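27 January 2026
By Larysa Nechyporuk

Mernville pharmacy to stop selling plastic cotton swabs

The Tidell Street pharmacy in Mernville will stop ordering cotton swabs with plastic stems when the present stock is finished, and will sell only those with paper stems. The change was confirmed by the owner, Bhavana Suvarna, after a clean-up along the creek where small plastic sticks were again among the most common rubbish.

The clean-up took place earlier in January, on the stretch between the footbridge and the Prado car park. People from the neighbourhood sorted what they had collected on a tarpaulin. They counted 69 plastic stems, most of them without any cotton left. Last summer, on the same stretch, the number was 17.

Swabs arrive in the creek mostly by the toilet. They are thin enough to pass through the screens at the treatment works when the flow is high, and after heavy rain they can be carried a long way. "People think it is such a small thing that it must disappear," said Ms Suvarna. "But it goes into the bin or it goes into the water, there is no third place."

The pharmacy has been selling swabs in tubs and in flat packets. The paper ones will cost up to 18 cents more for a packet, and Ms Suvarna said she does not expect to lose customers over this. She has also put a small notice near the counter asking that used swabs of any kind go in the household bin, because paper stems can block a pipe too.

Two other shops in the main street, including the Zonton supermarket, have not yet decided. The manager at Zonton said that orders are made by the head office and that he has passed on the question.
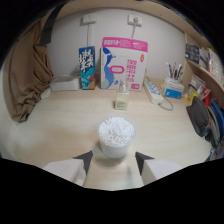
Carleen Lowther said she would gladly pay the difference, but that the paper stems she had tried went soft as soon as they touched any lotion, and she hoped the pharmacy would choose a firmer make. Ms Suvarna said that she is comparing 2 suppliers for this reason and will keep a few open packets at the counter, so that customers can try the stems before buying.

The next creek clean-up starts from the footbridge at nine in the morning, on the first weekend after the school holidays. Gloves and bags are provided - good shoes are not.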